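[shop-robots] Re: Can any of these things tidy a bench yet?

From: Lahcen Ragab
Date: 27 May 2023
To: shop-robots list

Adeleke wrote:

> We run a small repair shop and I keep getting calls from people
> selling robot arms. Every one of them says the arm will "take care
> of the boring jobs." The boring jobs here are putting things back
> where they go, sorting the hardware that piles up by closing, and
> emptying whatever bucket is full. Nobody on the phone will tell me
> if the arm does those. They talk about welding and pallets.
>
> Has anyone on the list got one to clear a bench? I don't need it to
> be quick. I need it to do it without someone standing there. If the
> answer is no, I would like to hear no, and I'll stop taking the calls.

The short answer is no, not without someone standing there. The longer answer depends on which part of the job you mean.

I have been working on bench clearing since last fall, mostly in simulation, with a few weeks on a real arm at the Tustetti shop. Simulation is cheap and you can run it overnight. In the last round we ran 848 attempts at a set of pick and place jobs, and I read through the logs for most of the ones that failed.

Boxes and tins are close to solved. If it has flat sides or a plain round body, is standing upright, and has some space around it, the arm will pick it up and put it down again nearly every time. A tin lying on its side is worse, as it rolls when the fingers touch it.

Buckets are in between. An arm can lift an empty one by the handle if the handle is standing up. If the handle has dropped against the rim, ours tried to grab the rim and usually tipped the bucket. Lifting a full one is a question of what the arm is rated for, and you should ask for the rating at full reach. The number on the front page of the brochure is often for the arm tucked in close. Pouring is a separate problem and I would not try it indoors.

Loose hardware is where it falls apart. Nails are the worst of anything I have tried. They are thin, they are shiny, they lie across each other, and pulling on one moves six. We had around 34 tries at taking a single nail out of a pile and putting it in a tray, and 3 of them worked. A magnet does better, but then you get a clump, and you are back to sorting the clump by hand. If your nails are already in a crate, leave them in the crate and have the arm move the crate.

This is the bench layout we have been using for the simulated runs, from my notes page:

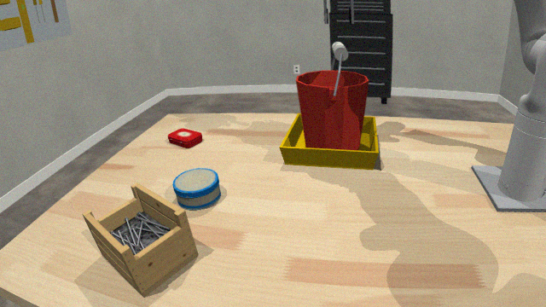 2 min read

The crate of nails, the drum-shaped tin, the flat red box and the red bucket in the yellow tray cover most of the cases I went through above. The handle is up on the bucket in that one, so it counts as the easy version. One thing to watch is the big shadow over the table. Shadows like that cost us a lot of bad picks until we varied the lighting in training.

On software, we started with Votar and moved to Tinent for the grasp planning. I have no strong feelings about either. Votar was easier to set up. Tinent was better at giving up on a bad grasp before knocking something over, and on a real bench I care more about that.

For your shop, I would ask the next caller to bring the arm over and clear your bench as it stands at closing time, with your own parts on it. If they want to lay the parts out first, you have your answer. You might still get some use from an arm that moves closed boxes between two fixed spots - that part does work, and it will run for hours.

I can send the failure logs to anyone who wants them. They are long and the labels are messy.

Lahcen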